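Section 5. Setting Up the Hanging Task

Before you start this section, both arms should be bolted to the front rail, powered, and homed as described in Section 4. If either arm still drifts after homing, go back and redo the joint zeroing. Problems there show up here as missed hangers, and they are hard to trace later.

Parts and tools for this section

Clothes rack, small, wooden, with a flat base
Wire hangers, child size
Shallow plastic tray
Four or five light garments
Double-sided mounting tape
Tape measure, pencil, 3 mm hex key
Laptop with the Wekavis control software installed

5.1 Placing the rack

1. Move both arms to the park pose and press the stop button on the power strip.

2. Set the rack at the back left of the table with the top rail running parallel to the front rail.

3. Measure from the front rail to the rack's top rail at both ends. The distance should be 482 mm at each end. A few millimeters either way is fine as long as the two ends match.

4. Pencil the outline of the base onto the tabletop, lift the rack, apply tape to the underside of the base, and press it down inside the outline.

5. Push sideways on the top rail with one finger. If the base lifts, add more tape.

Note: Do not screw the rack down. If an arm pushes too hard on it, the tape lets go before the gearbox does.

5.2 Placing the tray

1. Put the tray on the right side of the table, against the back wall.

2. Jog the right arm by hand over each corner of the tray. The wrist should clear the side wall at every point.

3. Drop the garments in one at a time, unfolded. Do not press them flat. The gripper needs a raised bit of cloth to close on.

Thin T-shirts and baby clothes work well. Avoid hoods, heavy denim, and anything with metal buttons. If you are using the Plurkley fingers from the parts list, also avoid open knits, which snag on the finger tips.

5.3 Routing the gripper cables

1. Run each gripper cable back along its arm using the clips on the long segments.

2. Leave a loose loop at every joint, then a larger loop past the base before the cable drops to the floor.

3. Move each arm slowly by hand to its full reach. The left arm needs the most slack, as its gripper has to get up to the top rail of the rack.

4. If a cable goes tight at any point, park the arm and let more through the clips. Do not pull on the connector.

CAUTION: Keep the loops outside the space between the two arms. A cable that catches on a hanger will take the whole rack with it. 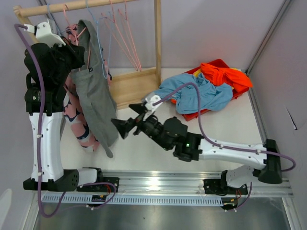
Florencio Paredes
Build lead and manual editor, Dundusa shared workshop

Set up your table to match this layout before you load any motion files. The left arm does its work up at the rack, and the right arm covers the tray and the tabletop in between. If you swap the rack and tray, every saved position in the sample files will be wrong.

5.4 First run at low speed

1. Check that your hands, sleeves, and tools are off the table. Release the stop button.

2. Open the Wekavis software and set the speed limit to 40 percent. Leave it there for the whole of this section.

3. Load the file hang_basic and select Step Mode. The arms will pause after each move until you press the space bar.

4. Step through once with no garment in either gripper. Watch the left gripper as it comes up to the rack. It should stop just short of the top rail.

5. If it touches the rail, press stop, go to Offsets, and lower the left Z value by 3 mm. Repeat the step.

6. Once the empty run is clean, step through again with one garment in the tray.

7. When that works, turn off Step Mode and run the full file.

CAUTION: Never reach in to straighten a garment while the arms are live. Press stop first, every time. A paused arm is still under power and will move as soon as the next command arrives.

5.5 Common problems

Gripper closes on nothing. The cloth is lying too flat. Bunch it up in the tray and try again. If it keeps happening, check the finger height against the tray floor.

Garment bunches up on the left arm. The lift is too short for that garment. Raise the lift height in the Offsets tab, or use a smaller garment.

Hangers slide together at one end of the rail. Common with wire hangers on a smooth rail. Wrap a turn of masking tape at each hanging spot – it gives the hook enough grip to stay put.

Right arm stops with a load error. Check for a garment caught under the wrist. Clear it, home the arm, and start the file from the top.

Status light goes out on one arm. Look at the red power leads on the controller board first. Ours have worked loose twice, both times after the table was moved.

5.6 Maintenance

Check the rail bolts and the wrist screws after every 500 cycles. Replace the tape under the rack base when you do. The Vasylenko brackets used on the first version of this build loosened much sooner, so if you still have those, check them before each session.

Continue to Section 6, Recording Your Own Motions.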